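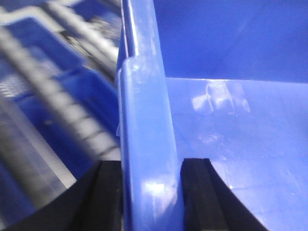
Sorting Out the Lost and Found: Project Report, April 2018

I picked lost property for my project because I lost the same sweater twice last year and only got it back once. I wanted to know where things go when nobody claims them, and whether a school our size (Kiltdale has one office and a very long hallway) could do it better.

For two weeks in February I kept a log of everything handed in at the front office. I wrote down what it was, where it was found and if it had a name on it. The total came to 14 items on the main hallway side and 13 from the gym side, which surprised me – I was sure the gym would win by a mile. Most of it was clothing, then water bottles, then one very nice calculator that I was tempted by.

Only 2 items had a name on them. Both went home the same day!

My idea was pretty simple. Things get sorted by type, the date goes on a sticky tag, and a list goes up by the cafeteria doors every morning. An empty plastic bin per type is all the equipment you need, plus tape and a marker that works.

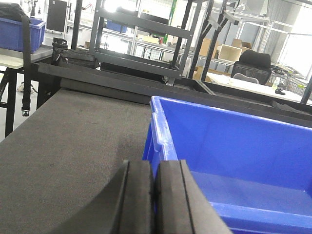
One parent who answered my survey wrote that a list is no good to families who never come inside the building, and asked why it couldn't go in the weekly email too. Fair point, and I hadn't thought of it. I added it to the plan, but the log was already finished by then so I can't say if it makes a difference.

If I did this again I'd run it longer and start before coat season. I'd also ask people how long they looked before giving up, since my survey forgot that completely.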